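Inside the Old Black Tower: a small gallery

Posted 13 November 2023 in Bench Days, the Wosdale repair pages

Regular readers will know that I have a soft spot for big old desktop computers, the kind that took up half the space under a desk and kept your feet warm all winter. There is something generous about them. You take off one panel and everything is right there, laid out like a little town, with streets of wire and a big gray building in the corner that supplies the power. A black tower open on its side on the bench is a treat for those of you who like this sort of thing as much as I do (and I know from your letters that there are more of you than my family believes!).

The part I keep coming back to is the processor socket, right in the middle of the green motherboard. If you have only ever used a computer and never looked inside one, the socket is the square seat where the main chip lives. It has a metal frame that swings up to let the chip in or out and closes down over it, and a lever to go with it. A fussy bit of hardware, and a handsome one.

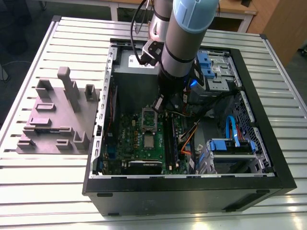 The green board with its socket, and a chip with a silver lid resting just below. Drive cages to the right, with their blue plastic.

A word about that silver lid, which people often take for the chip itself. It is called a heat spreader, and the part that does the thinking is tucked away under it. On a finished machine you never see it at all, as there is a cooler sitting on top with a smear of thermal paste in between. My first computer was a secondhand Dultum that I bought one February, and I owned it for six years before I ever saw what was under the fan. I remember being a little let down that it was so small, and then spending the whole evening looking at it anyway.

If you are going to handle one of these yourself, hold it by the edges, the way you would hold a photograph, and keep your fingers off the contacts. Most chips have a small mark in one corner that tells you which way around they go. Find the mark before you do anything else, and if the chip doesn't want to sit flat, please don't lean on it! 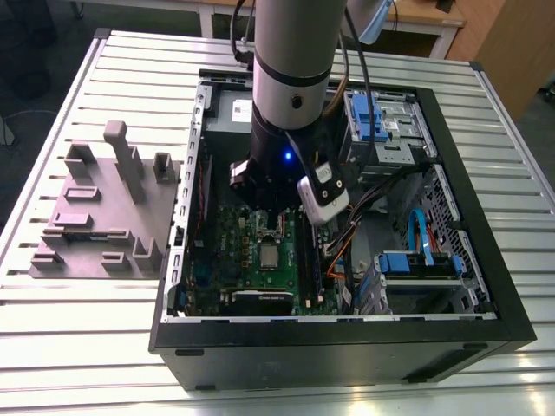

Another look inside the case. The power supply is up in the left corner, and those column-like slots in the metal wall are for the expansion card brackets.

I do love the colors in these older cases. The outside is as black as a piano, and then you open it up and find green and blue and orange and yellow all jumbled together, as if somebody had emptied a sewing box in there. The blue plastic is the bit I am fondest of. Blue latches meant that you could slide a drive in or out without hunting for a screwdriver, and after an afternoon of dropping tiny screws into a case you come to be very grateful for a latch. I once lost four of them inside a Jirport machine and could hear them rattling every time I moved it.

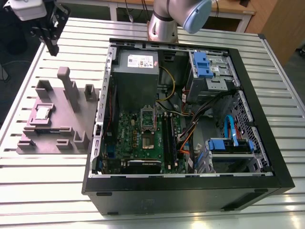
THE SOCKET, OPEN

With the frame and the lever up, you can see right down to the gold-colored contacts, and for me it is the prettiest spot on the whole board. It is also the spot to be most careful with. Contacts like these are very fine, and a sleeve or a dropped screw can do a good deal of harm, so I like to keep a socket covered whenever I step away for a cup of tea. The long dark strips to the right of it are the memory slots. Our old Noh at the house had 512 megabytes in it, and we thought ourselves very well off.

The yellow wires curving out from under the power supply are worth a glance too. Tidying wires is half the pleasure of working on a tower, though I admit that mine never end up quite as neat as I picture them when I start.

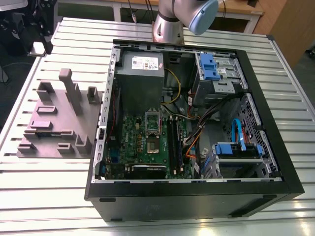 The whole tower on the slatted table, with the light blue SATA cable making its loop above the lower drive bay.

If you have an old tower of your own in the attic or the garage, do write in and tell me what is inside it. I read every letter, even the long ones, and next time I hope to have something to show you from the keyboard drawer.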